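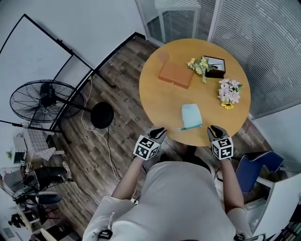
Flowers laid out on a round table, with a marker pen kept within reach.

The Case for the Cleared Table

By Annapurna Varghese

Institutions that offer flower arranging to the public tend to spend their money on the flowers. The Plullby program, which I have advised for nine years, should spend more of it on tables.

A round table of modest size seats one person well and two people adequately. Stems can be laid flat and sorted by color before any are cut. When boxes, cups and pens share that surface, the space left for work shrinks quickly, and blooms are bruised under sleeves.

My colleague Finn Oltmanns holds that a crowded table teaches economy. I respect the view - and I do not share it. Beginners need room to set a sunflower down and consider it.

The October budget allots 400 dollars to side shelving. It should be approved, and the shelves installed before the next course of 12 sessions begins.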